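Betreff: Re: [Stadtmobiliar] Bodenhülsen für herausnehmbare Poller, Los 2
Von: Chih-ming Wan
Datum: 7. August 2025

Hallo zusammen,

Antworten unten im Text.

> wir haben für die Zufahrt am Udgate die Hülsen von Lendura
> ausgeschrieben, Einbautiefe laut Plan 400 mm. Der Tiefbauer meldet
> jetzt, dass in der Achse ein Leerrohr liegt, Überdeckung 350 mm.
> Kann man die Hülse kürzen? Und muss die Entwässerung unten
> zwingend in den Kies geführt werden, oder reicht ein seitlicher
> Abgang?

Kürzen: nein. Die Verriegelung sitzt im unteren Drittel, und der Poller braucht die volle Einstecklänge, sonst klappert er nach dem ersten Winter. Es gibt von Lendura eine flache Ausführung mit Bodenplatte, die auf ein Fundament gedübelt wird. Die Aufbauhöhe liegt bei etwa 16 cm, das Fundament selbst muss dann aber breiter werden. Statisch ist das für einen Absperrpfosten ohne Anprallanforderung in Ordnung. Für die Feuerwehrzufahrt würde ich vorher klären, welcher Schließungstyp verlangt wird – der Dreikant passt bei der flachen Ausführung nur mit Adapter.

Entwässerung: Seitlicher Abgang funktioniert, wenn das Gefälle stimmt und man ihn spülen kann. Bei uns in Ivport liegen mehrere Hülsen mit seitlichem Abgang DN 50. Zugesetzt hat sich bisher eine, und zwar mit Splitt vom Winterdienst. Seitdem steht der Siebeinsatz im Leistungsverzeichnis.

> Zweite Frage: Die Pulverbeschichtung. Im LV steht nur "feuer-
> verzinkt und pulverbeschichtet", ohne Schichtdicke. Der Bieter
> fragt nach.

Bitte die Schichtdicke nachtragen, sonst bekommt ihr, was gerade in der Anlage hängt. Wir schreiben mindestens 80 µm auf Zink, gesweept, Messprotokoll je Charge. Die Kanten am Deckel der Hülse sind die Schwachstelle, dort platzt der Lack durch das Einsetzen ab. Deckel deshalb unbeschichtet aus Edelstahl ausschreiben. Der Mehrpreis ist gering.

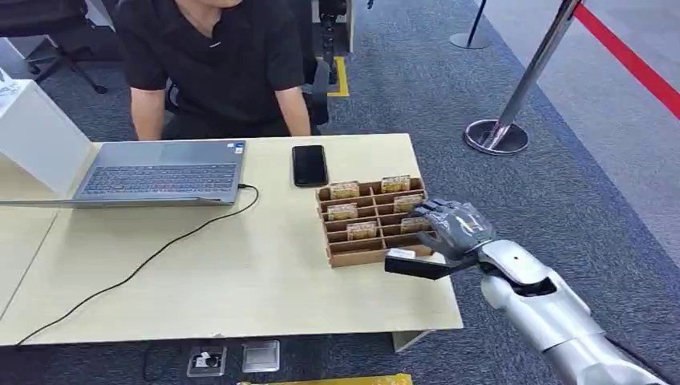 Zur Stückliste noch ein Hinweis: In der Anlage zu Los 2 sind die Positionen 2934 und 3931 vertauscht. 2934 ist der Poller mit Öse für die Kette, 3931 der glatte ohne Öse. In der Planzeichnung stehen die Ösen am Fahrbahnrand, in der Liste sind sie dem Gehweg zugeordnet. Ich gehe davon aus, dass die Zeichnung gilt. Das müsste vor der Bieterinformation korrigiert werden, sonst kommen die Angebote auf unterschiedlicher Grundlage.

> Drittens: Hat jemand Erfahrung mit den Reflexfolien von Su? Die
> sollen auf strukturierter Oberfläche halten.

Auf Feinstruktur halten sie nach unserer Erfahrung, auf Grobstruktur lösen sich die Ränder. Verklebt wurde bei über 10 °C, Untergrund mit Isopropanol gereinigt, kein Primer. Besser ist eine eingedrehte Nut am Rohr, in der die Folie vertieft liegt. Die kostet pro Poller einen Arbeitsgang und muss vor dem Verzinken gemacht werden, nachträglich geht das nicht.

Unsere LV-Texte zu Hülse und Deckel kann ich als GAEB-Datei schicken, bitte direkt an mich und nicht über die Liste, der Verteiler schneidet Anhänge ab. Die überarbeitete Fassung mit der flachen Ausführung kommt im September.

Gruß
Chih-ming Wan
Tiefbau, Ivport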